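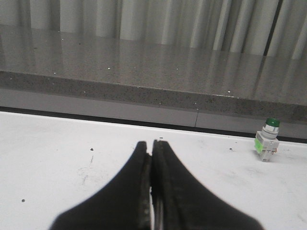 Vol. 20, p. 264

November
Daryna Ivanyshyn and Petro Hrytsenko, Bastasthorpe

4. Approach Planning from the Wrist View

4.1 Problem setting

The Voltolau controller divides each pick into a search stage, an approach stage, and a closing stage. Earlier sections covered search. This section describes the approach stage, in which the arm must move from a rough position over the work surface to a pose from which the fingers can close on the part. All decisions in this stage are made from the wrist camera and the joint encoders. The fixed overhead view used during search is released at the start of the approach and is not consulted again until the part has been lifted.

Figure 1 (wrist view) shows the kind of input the planner receives. The fingertips are close together, no part is held, and the target, a small push-button or pilot light unit with a green cap, stands upright on the right side of the table near the back edge. The fingers enter the view from the bottom and hide part of the table. The planner must therefore keep an estimate of the target position during any motion that carries the fingers across the line of sight.

4.2 Segmentation and masking

Each incoming image is passed first through a fixed mask of the gripper. The mask is computed from the finger opening reported by the encoder and is widened slightly to allow for bending of the fingers under load. Pixels inside the mask are given no label. In an earlier release the network was trained to label the fingers itself, and it often joined a dark part to a dark finger when the two touched in the image. The computed mask removed most of these errors and reduced the size of the network.

The remaining pixels are divided into surface, target, and background. The surface class gave the most difficulty. Work surfaces in daily use carry smudges, scuffs, and small specks, all of which can be seen on the white tabletop in Figure 1, and the first version of the network reported many of them as parts. We added a height test to address this. A region is accepted as a target only if its apparent motion between two wrist poses agrees with an object that rises above the plane of the table. Flat marks fail the test and are returned to the surface class.

Background regions are treated in a similar way. Polished surfaces behind the work area, such as the speckled countertop in the figure, contain reflections that shift as the camera moves. A reflection may pass the height test for a short period. The planner rejects any region whose estimated position lies outside the table boundary, and the boundary itself is fitted again every 20 images.

4.3 Choice of approach direction

Once a target has been accepted, the planner fits an upright box to it and proposes a set of approach directions. Directions that would bring either finger within the safety margin of the table edge or of a vertical surface are discarded. Those that remain are scored on path length, joint travel, and the share of the path on which the target stays visible. For an upright part near the back of the table, the visibility term usually decides the result, and the arm moves sideways before it descends.

The fingers are not opened until the last part of the path. Closed fingers hide less of the table, and the estimate is steadier as a result. The cost is a short pause before closing, which we judged acceptable for this application.

4.4 Training data and test procedure

The segmentation network was trained on 1136 labeled wrist images. A separate set of 547 images was held back for testing, and no recording session contributed to both sets. Labels were drawn in the Grasent annotation tool and checked by a second person. The Agyeman planner, used as the baseline in Section 5, received the same masks and the same table boundary, so that the comparison is limited to the choice of direction. Both planners ran on the same arm with the same speed limits.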